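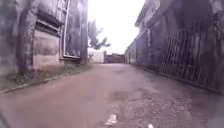

Home | News | Properties | For Tenants | Contact

FOR RELEASE: DECEMBER

Mistora Takes On the Old Service Lane at Flendbridge

FLENDBRIDGE – Well, we finally got the keys! I've been writing the news page at Mistora for a good while now, and I don't think I've ever been this happy to announce a driveway. Mistora has signed on to look after the back lane at the Pettigrew yard, along with the buildings beside it, and work starts in the new year.

If you've only ever known Pettigrew from the street side, you may not have been down here at all. The lane runs straight through between the buildings, and it's plenty wide. There's not a painted line on it anywhere, and I'll come back to that, because it's the thing people ask me about most. I walked it end to end on a cloudy day with a notebook and a thermos, and I came home with four pages of scribbles and a strong opinion about weeds.

What we're taking on

The whole job covers 2,317 square yards of ground, counting the lane, the grass strips and the bits of edging that everybody forgets. The walls are part of it too. They've been left to the weather for a long time and it shows: there are dark stains running down the gray, and one big pale panel has a wide brownish mark right across its middle. I'm fond of it in a way (it looks a little like a map), but it's on the list for cleaning and so is everything around it.

We'll start with the walls because they're the messiest part. Cleaning comes first, then patching where the surface needs it, then a fresh coat. The color hasn't been picked. I've been lobbying for something warm, and I've been told to wait for the samples like everyone else.

The grass strip along the foot of the building is getting some love as well. Right now it's low weeds and grass with brown patches showing through, broad at one end and thin at the other. We're going to clear it, put down decent soil and reseed in spring. I asked about wildflowers and got a "maybe," which I'm choosing to hear as a yes.

Now, the concrete

Most of the lane surface is going to stay. I know some of you were hoping for a brand new one from wall to wall, and I did ask! But our crew would like to keep what's sound and fix what isn't, and that's how the money has been set out. The budget for surface work is $3,897, which goes further than you'd think when you're only mending.

There's a darker patch out in the middle of the lane that I'd like looked at first. We'll have it checked properly before anybody decides whether it gets filled, cut out or left alone. The tall cream-white boundary wall will have a wash while we've got the equipment down there, and the metal gate frame across from it is getting a look too, with new paint if it needs it.

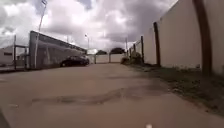

Parking and getting through

Cars do park down here along the wall, and we don't want to spoil that for anyone. While the work is on, we'll do one side of the lane at a time and keep the other side open. If your car is on the side we need, you'll get a note under the wiper the day before, and all we ask is that you move it by 8 in the morning.

As for painted lines: yes, we're talking about it. Some tenants would love marked bays and some would hate them. I can see it both ways. I like how plain the lane looks now, but I've also had to squeeze past a badly parked van with a box of files in my arms, so I'm not exactly neutral. We've put a short question sheet up on Flateo, the tenant message board, and we'd like to hear from you before the end of January. It takes a couple of minutes.

One more thing

We've set aside $1,000 for small fixes that tenants suggest themselves. A bench, a light, a hook for a bike, whatever would make the walk from your car nicer. Put your idea on the same sheet. I've already put mine in (bench, near the grass, facing the end of the lane) and I fully expect to be outvoted.

Work is planned to wrap up by the end of April, weather allowing. I'll post updates as we go, with far too much detail about soil.

About Mistora

Mistora looks after yards, lanes and small commercial buildings in and near Flendbridge. Press questions can come straight to me through the contact page.

Related news
- Pettigrew yard: winter opening hours
- How to sign up for Flateo
- Gutter cleaning dates for Flendbridge tenants
- What we learned from last year's reseeding

Contact | Press | Privacy | © Mistora. All rights reserved. | Back to top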